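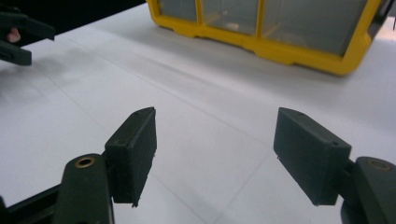

We use cookies to understand how readers find this site. By continuing to browse you accept our use of cookies. Accept | Manage preferences

A white worktable and its upkeep

Dec 3, 2018

The worktable in the back room at Stirstead has now been in use since September, and it is appropriate to set down how the surface has been organised, what has been learned about its care, and which arrangements will continue into the new year. Several readers wrote following the earlier entry on the room itself, and most of their enquiries concerned the table. I have attempted to answer them below in an orderly manner.

The house is the older portion of a terrace put up in 1833, and the floor of the back room has a noticeable fall towards the garden wall. Any table placed there must be levelled before it is of use for careful work. I had previously relied on folded card beneath the legs, a practice I do not recommend. The present table stands on adjustable feet from Trelerden, and these have required attention on only one occasion, after the first cold nights of the season.

The choice of a white top was made after some deliberation. A pale surface returns a good deal of light to the underside of whatever is being worked on, and small items dropped upon it are readily found. It also shows every mark. Tea, pencil, machine oil and the dye from cheap felt have all left their impression at one time or another. Readers who dislike wiping down a table at the end of each session would be better served by a mid-grey.

The fine lines dividing the top into large squares have proved more useful than anticipated. I had regarded them as a matter of appearance only. In practice they serve as an informal system of allocation. One square is reserved for the work in hand, its neighbours for tools, and the furthest row is kept clear so that finished pieces may be set down without disturbing anything else. When Hà, the small framing shop on the high street, sent over a set of mounts for trimming, the lines also gave me a convenient reference for squaring up the larger sheets. They should not be relied upon for measurement – a steel rule remains necessary.

With respect to cleaning, the following routine is in place. Loose dust and offcuts are brushed towards the near edge with a soft brush and collected in a pan. The surface is then wiped with a cloth wrung out in warm water and a little dish soap, working along the lines and then across them, as a fine grey residue tends to settle there. A dry cloth completes the task. Abrasive creams are not used. I tested one on the underside of a spare piece and it dulled the finish at once, a result I could not reverse.

Storage has been kept off the tabletop entirely. The two shallow drawers obtained from Niso sit beneath, one for cutting tools and one for fasteners, tape and pencils. Anything that does not belong in either drawer is returned to the cupboard in the hall at the close of the day. This rule has been observed with reasonable consistency, save for a period of some 5 days in late spring cleaning of the hall, when the cupboard could not be reached and the table took on the character of a sideboard.

Lighting was the subject of more than one letter. Even light from overhead is strongly preferred to a single lamp at the side, particularly over a white surface, where a low lamp produces glare at one end and deep shadow at the other. Anything raised above the table will still throw a soft shadow across it, and I have found it sensible to begin fine work only after checking where that shadow falls.

Two matters remain outstanding. The edge banding on the side nearest the door has begun to lift and will need to be glued and clamped. I also intend to fit a narrow lip along the rear to prevent pencils from rolling down behind the table, whence they can be retrieved only by moving the entire piece away from the wall. Both jobs have been deferred until the mounts are finished and returned.

Correspondence regarding the finish of the top, and any experience with clamping lifted edges, would be gratefully received through the usual contact page.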